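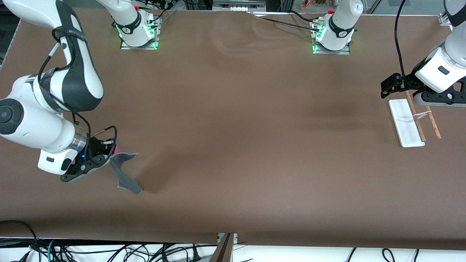
By Rhonda Tremblay
Print | E-mail this page
Home | Course Notes | Readings | Contact

Intro to Textiles, Unit 4: Fabric Weight and Drape

Fabric weight is the mass of a set area of cloth. In this course we use grams per square meter, written gsm. Some mills still quote ounces per square yard, so check the unit before you compare two labels. A square meter of cloth that weighs 600 grams is 600 gsm, a heavy coating cloth. A 60 gsm cloth is light enough for a lining.

Weight does not tell you how a fabric will hang. That property is drape. Two cloths of the same weight can drape very differently, depending on the fiber, the twist of the yarn, how close the weave is and what finish was put on. A stiff finish can hide the natural drape until the first wash.

Hold a scrap by one corner and you get a first idea. Soft cloth falls in close folds. Stiff cloth stands away from the hand. Bias matters too – a piece held so that the pull runs diagonally to the yarns will stretch and fall more than the same piece held along the grain. Mark the grain line on every swatch before you cut it.

Weighing a swatch

1. Let the cloth rest flat in the lab overnight. Fibers take up moisture from the air, and wool takes up a lot.
2. Cut a square 50 cm on each side, away from the selvage.
3. Weigh it on the bench scale and write down the result in grams.
4. Multiply by four to get gsm.
5. Repeat with a second square and take the average.

If your two readings differ by more than 2 grams, check the cutting first. Most errors come from a crooked edge.

Swatch sets

The Pitlow set is all plain weave cotton. Hiebert is wool and wool blends. The Veritz cards are knits – do not stretch them while measuring. Return sets to Yvette Beaulieu in the supply room with the cards in order.

Terms to know: gsm, drape, hand, grain, bias, selvage, finish.

For Monday: read the chapter on weave structure and bring one garment you can handle in class. Write half a page on how its weight and drape suit its use, and where they do not. Lab sheets are due at the start of class.

Print | E-mail this page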